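The Breakfast Club of Lekwood

I should say at the start that I went to Lekwood for the bread. My sister had told me about a bakery behind the old Orkier shoe factory, and I had my heart set on a seeded loaf and maybe a bun for the drive home. But the bakery had sold out by the time I parked, and the woman behind the counter, who must have seen my face fall, told me that if I wanted something to look at instead I could go up the stairs next door, where the kids were teaching a robot to lay a table. Well, who goes home after that?

Up the stairs was the Ledesma Room, which used to be a sewing floor and still has chalk marks on the boards where the machines stood. Selma Jurić met me at the door with a roll of tape around her wrist like a bracelet. She teaches physics at Lekwood High in the daytime, and two evenings a week (and most of her weekends, her husband told me later, not complaining exactly) she runs the robotics club. They call themselves Edwood, for reasons that involve a misprinted T-shirt and that I was told three different ways by three different students, each of them laughing too hard to finish.

The club is getting ready for the regional student challenge, and the task this season is breakfast. A robot arm has to clear and set a small table without help, using things you'd find in an ordinary kitchen, and the judges bring some of the items themselves, so you can't just practice with your own favorite cup until the arm knows it by heart. Before the arm can do any of that, the students have to show it how. They do this by hand, with a gripper they carry around and work themselves, and a camera that rides along and records every move. One move from start to finish is a demonstration. They had 245 of them saved on the evening I visited, and Selma wanted a good many more. 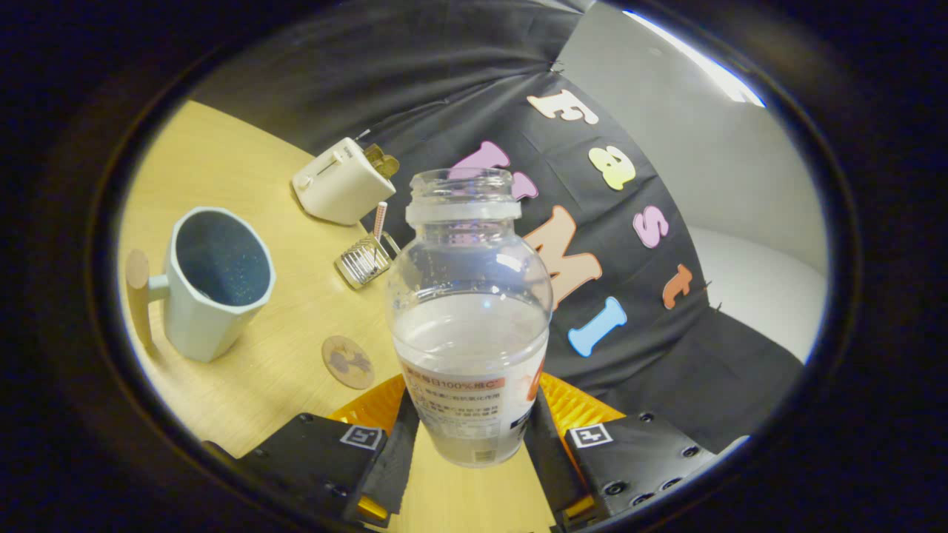 Ignacio Godoy is a senior, tall and soft-spoken, and he is the one the others call when a grasp goes wrong. He came to the club in April of last year because he'd missed the late bus and the room was warm, and he has hardly missed a session since. Glass is his department. I had supposed a bottle would be an easy thing to pick up, being a plain round shape that people manage half asleep every morning of their lives, but Ignacio set me straight very kindly. You can see straight through the body of it to the black cloth and the foam letters behind, and the curve bends them a little as well, so a camera has a hard time deciding where the bottle ends and everything else begins. The paper label down near the base is a great help to him, with its red and orange printing and its cheerful "100%维C", and so are the little black-and-white squares on the two fingers, which tell the software where the gripper is. He likes to take hold low. "Up by the shoulder it gets away from you," he said, and he showed me with his own hand, twice, so I'd be sure to have it.

Then he let me try. I'd love to report that I have a gift! The gripper is heavier than it looks and your wrist wants to do clever things that your elbow hasn't agreed to, and on my first go I nudged the coaster clear off its spot. My second was better. A sophomore at the laptop looked it over, tilted her head, and deleted it, and then apologized to me so sweetly that I almost didn't mind.

What I liked best was how much of the evening went into arguing about manners. Should a mug be set down with its handle toward the person or off to the side? Left or right? (The club is split, and the left-handers are organized.) Selma lets these go on longer than I would. She told me that when she started the club, with 10 students and one laptop that had to stay plugged in, she worried so much about the programming that she planned every minute. These days there are 29 of them, and she says the arguing is where they find out what they're really asking the machine to do.

Their best practice run so far scored 114 points, and it's written on a strip of masking tape over the light switch. Ignacio thinks they can beat it if the bottle behaves. The challenge is on 2019-09-22, doors open at nine, and families are welcome, though Selma asks that you please not wave at the robot while it's working.

I did get my loaf in the end, by the way. The baker had put one aside for the club, and they cut it up on a desk in the back at the end of the night and handed me the heel with butter on it.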